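Bedside table in the spare room – what do you leave on it?

filipa_h
Setting up the spare room before Mum comes in May. Bedside table is the round light oak one with the raised rim, jammed in the corner next to the headboard. Trying to work out what stays on top. At the moment the corded phone lives at the back left, then two white round things, and thats the table pretty much full once you add a glass of water and a book.

Want to keep the phone. Mobile reception out here is rubbish and Mum likes a proper handset.

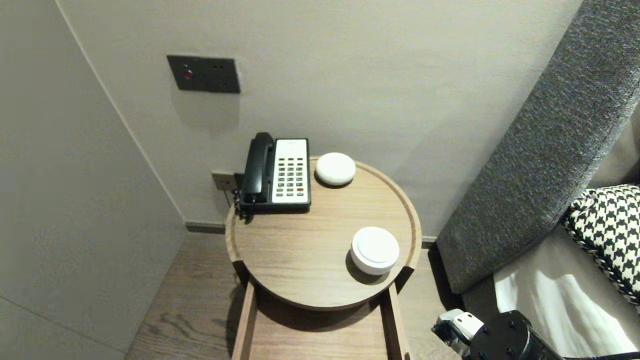 The rim is good, stuff doesn't roll off in the night. But it does mean a tray won't sit flat, I tried 2. Lamp is the real problem. Nowhere for it. Thoughts??

rodbarreto
Ditch the phone. Sorry. Takes up half the top and she'll use it once. Wall lamp above, done.

Albertina G
Disagree with Rod. My dad is 3 hours from us and the landline by the bed is the only thing he trusts. Move the round lidded tub to the shelf underneath, that's what shelves are for. Water goes front right where she can reach it.

rodbarreto
Reach it and knock it onto the keypad, yep

Albertina G
So put a lid on the water. We use a Pridik cup, been fine

a_sampaio
Could the phone go on the wall? Some of the desk ones have keyhole slots on the back. Turn it over and look. Mine did, took 2 screws and a bit of swearing

filipa_h
Just looked, no slots :( And I don't love the cord hanging down the side as it is. Moved the tub to the shelf tho, already better. Cheers Albertina

paiva_r
Clip lamp on the headboard. Loltance do a skinny one, not dear. Check the padding first, some clips leave a dent in fabric and it doesnt come out. Dark grey hides it a bit.

rodbarreto
Clip lamps are awful. Always pointing in your eyes

paiva_r
Only if you point it in your eyes mate

a_sampaio
Or swap to a bigger table? Rebelo had square ones on sale Saturday, more room in a corner than a round one

filipa_h
Nah keeping the round one, colour is right and I'm not bruising my hip on a corner again. Going to try the clip lamp. Will report back once its up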